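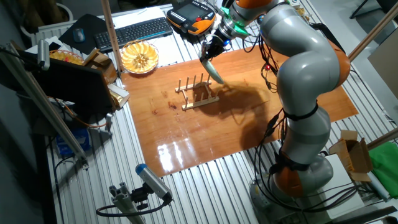
Slide 1. Grey and orange arm, gripper pointing down.

Selling the older terrace - notes, 2024-10-10

Say hello, phones off, questions at the end please. Keep moving, lots to get through.

Start with the hallway. Buyers decide there, or near enough. Coats gone, shoes gone, bulb that works. Pikel Road listing: same house, new photos, 8 viewings the first week. Pause here.

Price. Don't go high "to see what happens". Flerkik Street went on too high in February, sat there, two reductions, sold under the first offer. Painful one. Tell it short.

Damp. Will come up. Get the survey done before listing if the seller will pay, and if they wont, at least get the gutters cleared. Never paint over it. Buyers smell paint.

Floor plans - every listing, no exceptions. Measure twice. Loft rooms: check there is sign-off before calling it a bedroom!! Otherwise "loft room". Had to reprint the whole Lotach Terrace brochure over this.

Next slide, paperwork. 4 things to have in the folder on day one:
- title
- boiler service record
- window certificates
- anything on shared drains or alleys

Leasehold flats, skip if running late. Ground rent, service charge, years left. Ask the seller, then check it yourself.

Viewings. 5 minutes early, lights on, back door unlocked. Let them walk round first. Stop talking in the kitchen. (Me included.)

Yeh Court example if time, the one with the parking space that belonged to next door. Gets a laugh usualy.

Questions. Handouts by the door, fees sheet is on the back.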